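Stock wedge fingers or soft pads for wet jobs?
Hobby Arms board > Grippers and end effectors

benchrat44
I've got two small arms on one rail and I'm trying to decide what to put on the ends of them. At the moment both have the black wedge fingers they came with. The job I care about is wiping down trays and plates with a sponge, so one arm does the wiping and the other is meant to steady whatever is being wiped.

The choices are leaving the stock fingers on, buying the Furum soft pads, or printing the Hakala finned fingers. I don't want to spend money twice. Has anyone run these side by side with something squashy and wet?

S_Fahmy
I have, Furum against stock. 30 wipes each on the same tray, same sponge, same program. Stock fingers dropped the sponge four times and Furum dropped it once. The trouble with Furum is that the pads go slippery with washing-up liquid and you don't get a drop, you get the sponge slowly turning in the grip until it's wiping with its edge.

What closing force are you using?

benchrat44
Whatever the Cedia controller does by default. I haven't touched it. The motor current reads 200 when it's closed on the sponge, in whatever units they use.

Left arm has the sponge, right arm is open and parked under the plate. The red tray is the one I'm on now.

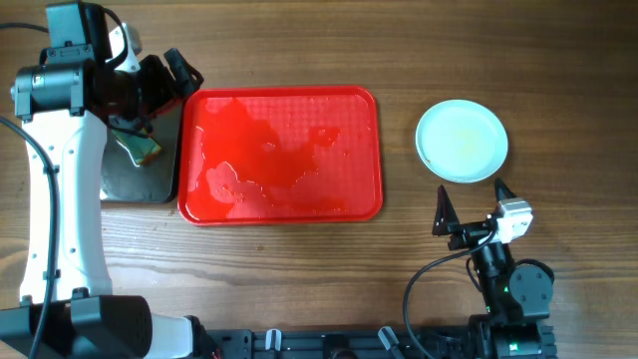
Uchenna Nnaji reckons the fingers are the wrong thing to be worrying about. A sponge gives under any finger you put on it, so the grip changes every time it presses on the tray, and the stock wedges would be fine if the controller topped up the grip during the stroke. Cedia has a hold mode that does this. It is off by default.

S_Fahmy
I don't agree with that. I had hold mode on for all 30 and still got four drops with stock. The tips are narrow and they pinch the sponge along one line, so it pivots. More force just makes a deeper pinch.

unnaji
Which firmware? Hold mode was broken before build 837. It switched on in the menu and did nothing.

S_Fahmy
Older than that. I'll have to look. Fair enough if so, but I'd still want a wider finger.

plywood_pete
Hakala fins here, on one arm only. They wrap round a sponge nicely. They are useless for plates. The rim slides up between the ribs and the finger folds over sideways. If your second arm is doing the steadying, keep the wedges on that one.

benchrat44
So different fingers left and right? I was hoping to keep them the same so I could swap arms if a servo went.

plywood_pete
Two screws a finger on mine. It's a five minute swap.

unnaji
Before you buy anything, update the Cedia, turn on hold mode and do the 30 wipes again with what you've got. Costs nothing.

S_Fahmy
And put a mark on the sponge with a pen so you can see if it's turned. Counting drops alone misses that.

benchrat44
OK, will do it in that order. If stock still drops it I'll print the fins for the left and leave the right alone. Does anyone know if the Willavel wrist camera bracket fits over the fins?

plywood_pete
Not without trimming it. I took 3 mm off the lower lip and it clears.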